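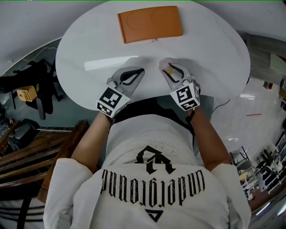
"A table must forgive you": Marisa Fontana on eating, mending and living in small rooms

By Viola Messina
13 Jan 2023

Marisa Fontana gives me the chair near the radiator and takes the one with the short leg for herself. We are on the third floor in Drirkport, in the flat where she has lived for 15 years, and where she has written almost all of her columns about small homes. The kitchen is also the study. In the evening, when her sister visits, it is also the bedroom.

I ask her first why she always writes about round tables. She laughs, because her readers ask the same. "My mother had a square one, and I had a blue mark on my hip during all my childhood," she says. "With a round table you can pass in the dark. You can put a fifth person where there were four, and this person does not feel like a guest who came by mistake."

Her own table came from Rinaldi, a second-hand shop behind the harbour which is closed now. She paid 99 for it and carried it home with a neighbour, in the rain, stopping at every bench. The top was dark brown then. She painted it white in the first winter and has painted it again two times.

"People are afraid of white," she tells me. "They say, I will see every stain. Yes, you will see it, and then you will clean it. On a brown table you eat together with the stains of last month."

Her new book, Hitine, will come out in March. It has 208 pages and it begins with a chapter about chairs, which surprised me a little. Marisa believes that we spend too much money on the table and too little on what is under us. She advises to sit in a shop chair for the time of a full meal before buying it. Once she did this in a large store in Fomov, with a sandwich from her bag, and a young assistant came to ask if she was feeling well.

We speak also about light. She does not like a lamp which hangs too low, even if the magazines show it so. "You look at your friend and you see a lamp with a chin," she says. In her kitchen the lamp is high on the wall, and for dinner she puts 2 candles on the windowsill, never on the table, where the sleeves are.

What would she change in her flat, if she had more money? She thinks for a long time and pours more coffee.

"The window," she says finally. "It opens to the inside, so every morning I must move the basil, the radio and the bread. I have written to the owner of the house. He answered very kindly and he did nothing."

Before I leave she shows me how she has repaired the short leg of the chair, with a piece of cork and some glue. It still moves. She will try again on Sunday, she says, with a thicker cork.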